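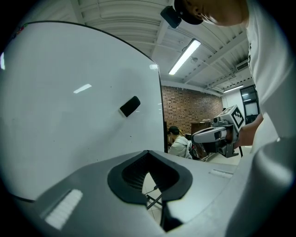
Whiteboard with the black eraser on it.

Looking After a Whiteboard
Handout for the Classroom Care unit, March
By Leonora Macapagal

Welcome back, everybody! After the long session on floors I promised something gentler, and whiteboards are about as gentle as this course gets. Most of us have wiped one a thousand times without thinking about it, and that's fine, but this month I'd like us to slow down and think about it a little.

Start dry. Take the eraser along the top edge first and work down in overlapping strokes, left to right or right to left, whichever suits your shoulder. Light pressure is plenty. If you find yourself leaning on it, the felt is full and wants cleaning — take it outside and brush it well away from open windows (and from your good sweater, as I have learned more than once).

Next comes the damp cloth. Damp, please, and wrung out hard! Water that runs down the face gets in behind the trim and sits there. Go over the whole surface once, then follow with a dry cloth before it has time to streak.
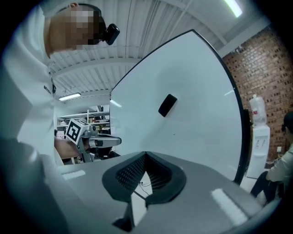 The white surface, with faint gray smudges.

Gray smudging of this sort is easy to miss from straight on. Stand to one side, let the ceiling lights slide across the gloss, and look along the surface toward the trim. My old colleague Américo Azevedo used to walk the full length of every board in the Barajas building that way, and he would come back with a list for us, bless him.

For old ink that won't shift, draw over it with a fresh dry-erase marker, wait a few seconds and wipe both away together. Try this before you reach for any spray. If you do need a spray, put it on the cloth and keep it off the board.

A word on the edges: colored marks love to collect along the rim, where the eraser doesn't quite reach. A corner of the damp cloth over one fingertip will do it, and you can take your time.

For next time, please clean one board in Room 908 and write half a page on how it went. Bring your own cloth. I'll have spares, but they're the scratchy ones.

Contact: L. Macapagal, Brirkavon Training, Room 700 | © Brirkavon | Back to top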